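The Arm on the Back Table
A shared workshop, a stack of printed parts, and a winter of patient fiddling

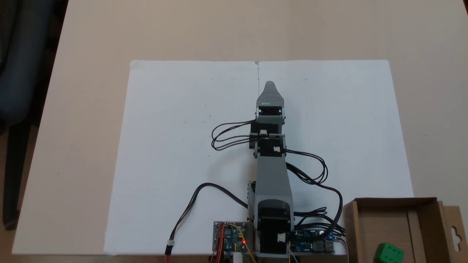
Fitzgerald Van Dusen had meant to build a bookcase. He will tell you so himself, usually while hunting for a screwdriver, and he still has the boards leaning against the wall at the Thibodeaux workshop, where he has paid for a shelf and a key for six years now. The bookcase kept getting put off, and then one evening somebody at the next table was printing gears, and Fitzgerald went over to have a look, and that was more or less the end of the bookcase.

He calls the arm Willano, after the street he grew up on. It's gray plastic and black servo motors, with more cable than he would like, and it has been through more versions than he wrote down. The first one couldn't lift its own wrist. The second could, but it shook so badly when it reached out that he took to bracing it with his thumb, the way you'd steady a toddler on a step. I asked him what changed after that and he talked for a good twenty minutes about the shoulder, which I will shorten for you: the motor down there does most of the carrying, and he had picked one that was too small – he had been trying to save money.

He had set himself a limit of $500 for the whole project, tools not included, and he kept every receipt in an envelope. When I visited in July the envelope was pretty fat. “I'm over by sixteen dollars,” he said, “and that was connectors.”

Wiring is the part he likes least and talks about most. He leaves the cables long and lets them hang in loops near the wrist, so that a joint can turn all the way without pulling a plug out of its socket. His neighbors at the workshop have offered sleeves, clips and a good deal of advice, and he has thanked them all very kindly and gone on as before. If something stops answering at nine in the evening, he wants to be able to follow the wire with his finger.

The white paper is an old habit from his working life. Fitzgerald spent most of it drawing parts for Brandton, a company that made bottling equipment, and he doesn't feel right starting anything without a big clean sheet under it. It gives him somewhere to make a pencil mark when he wants to check whether the gripper comes back to the same place twice. Some nights it does. On others it lands a little to one side, and he goes home and thinks about it over the dishes, and comes back with a new number to try.

He has a notebook for those numbers, and the last time I looked he was on line 1377. A lot of the lines just say “no.” A few of them say “better,” and one of them, underlined, says “leave it alone!!”

What he'd like the arm to do, in the end, is set out his wife's seed packets in the spring, one to a tray. She has told him she can manage that herself. He's started on a softer fingertip anyway, and he has asked me to mention that the bookcase boards are still available if anyone wants them.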